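Home Notes Labs Readings People
Search this site Enter keyword Go

Unit 2: Imitation from simulated demos, wrist view vs. body view

Posted 15 February 2018. Notes by Xinyi Shen, cleaned up a bit after lecture, not a lot. Slides are still the main thing. If notes and slides disagree, ask Myrto.

Where we were

Last time: behavior cloning as plain supervised learning. Record what the operator saw and what the operator did, fit a network from one to the other. Works until the robot drifts off the recorded path, then errors pile up. Keep that in mind, it comes back at the end.

Today: what does the policy get to look at? Case study is Griso (Hằng Lý and Khải Vi), run entirely in the Modside simulator. Two-armed mobile robot, household rooms, pick-and-hold tasks with odd-shaped objects.

Setup

- 300 demos, teleoperated in Modside
- objects drawn from the Thân set: rigid, mixed sizes, some furniture-like shapes shrunk down to gripper scale
- inputs: wrist camera, body camera, joint angles, gripper opening
- output: next joint targets for both arms plus open/close per hand
- 2,000 rollouts for testing, split evenly over the input conditions

Rendering is cheap looking on purpose. Flat colors, soft shading. Hằng's argument: if you want to compare viewpoints, don't let texture do the work for you. Somebody asked if that hurts transfer to a real arm. Probably yes, separate question, not in this unit.

Wrist view

Camera rides with the hand, so the fingers stay put in the image while the world swings around. Good: the relation between fingertip and object is right there in pixels, and you can learn "close when it's between the fingers" from few demos. Bad: you lose the room. Also the housing of the gripper itself eats the bottom of the image and can cover the part of the object you care about. With the fingers wide open and a small brown object in the gap, the network has to tell "between the fingers" from "further back, lined up with the gap". One image does not settle it. No depth channel in this study!!

Second thing to notice is the tilt. The table edge slants when the wrist rolls, so anything the policy learned about "table is horizontal" is worthless. Hậu Lâm tried rotating the image back to level before feeding it in. Cleaner to look at, policy got worse, the fingers now move around in the image and you gave up the one thing that was fixed.
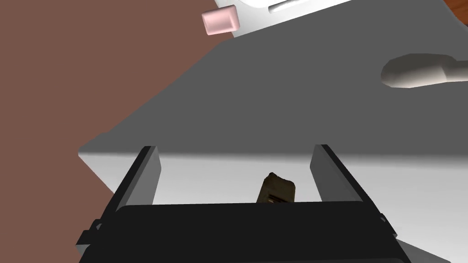 Body view

Fixed relative to the torso. Both arms in view most of the time, so you can see which hand has something and which is free. That's state the wrist cameras don't share with each other. Bigger context too: walls, doorways, furniture, which matters as soon as the base moves.

Costs:
- arms hide the objects, worst right when the grasp happens
- fingertips are small in the image, contact is a handful of pixels
- roll of the camera. A strongly tilted room is fine for the network so long as the tilt is the same in training and test. Khải's ablation: train at one roll, test at another, and success falls apart. Randomize the roll in training and you get most of it back.
- held objects vs. background objects. A chair on the floor behind an open gripper can end up close to it in the image even when it isn't close in the room. Early policies closed the empty hand on nothing for this reason. Fix was to give the policy the gripper opening as a number, and to add demos where the free hand just stays open.

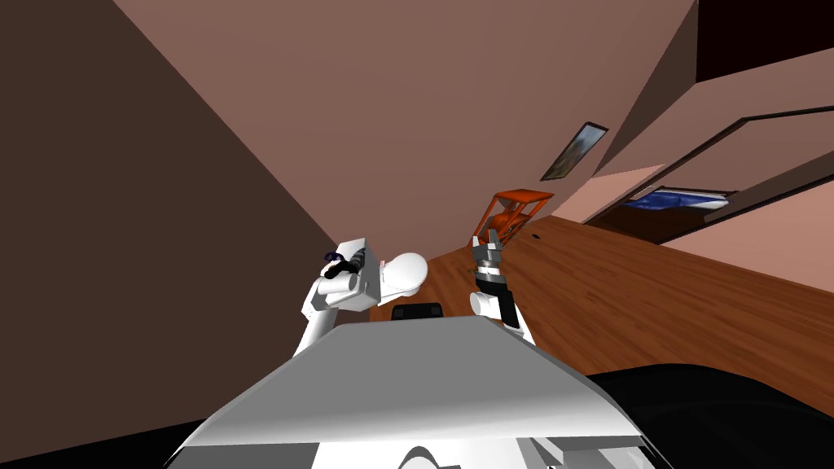
Fig. 2. Body view in Modside. White toilet-shaped object at the left gripper, right gripper open, orange chair behind it.

Result to remember

Wrist only: good at closing, bad at choosing which arm to use.
Body only: the other way round.
Both: 65 percent success on held-out objects, best of the conditions. Gap is largest for large objects, where the wrist view gets filled by one surface and carries almost no information.

Do not quote that number without the conditions. Same rooms in train and test, only the objects are new. New rooms were not tested.

How the two views get combined

Separate conv stacks, one per camera, features concatenated, then joint angles appended, then fully connected layers. Nothing fancy. They tried sharing weights accross cameras and it hurt. Myrto's guess is that the statistics are too different: in one view the gripper is big and static, in the other it is small and moves. Reasonable but not shown. Would be a nice project, see the Histalent call if you need funding (deadline in March).

Watch out for copycat behavior. Joint angles plus history lets the network predict the next action from the last one and ignore the cameras entirely. Training loss looks great. Check: black out the images at test time. If the rollouts barely change you have a probelm.

For the lab

1. Load the demo files, plot gripper opening over time for each hand.
2. Train wrist only, body only, both. Same seed.
3. Blackout test on all of them.
4. Pick a failed rollout and step through it in both views. Write down the first step where you, looking at that view alone, would have gotten it wrong too. Half a page.

Skip the roll randomization unless you have time left.

Reading: Griso report, method section and the ablation table. Appendix optional, the camera calibration part is out of date anyway.

Next: fixing drift, asking the operator for corrections mid-rollout.

Contact: Myrto Zacharopoulos, course office | © 2018 | Back to top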